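Old Belov died on a Wednesday in April, a bit before breakfast, and by lunchtime the whole of Dendavbridge had an opinion on what sort of premier he'd been. Catalina Quiroga had written his speeches for the better part of her working life, and she found she had no opinion at all, only a kettle on the boil and a telephone that wouldn't leave her be.

The paper wanted 100 words by 3 o'clock. She wrote 136, crossed out the kind ones, then put them back again – he had been kind, in his way, even to Jornetti, who'd brought down his government over the harbour bill and sent him a fruitcake every winter afterwards.
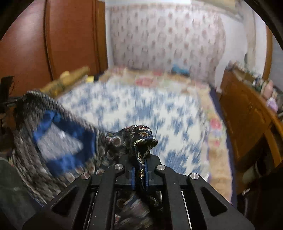
Khurana rang next, wanting to know what colour the party ought to wear to the service. Catalina thought about it longer than the question deserved. Navy, she told him, and nothing too solemn, a paisley tie if he owned one, with a bit of gold and cream in the pattern, the sort Belov used to put on when he expected to lose a vote and meant to enjoy his dinner regardless. Khurana laughed, and then he went quiet, and she let him have his quiet for as long as he needed it. When he'd hung up she poured the tea and took out the word "statesman", which Belov had always hated.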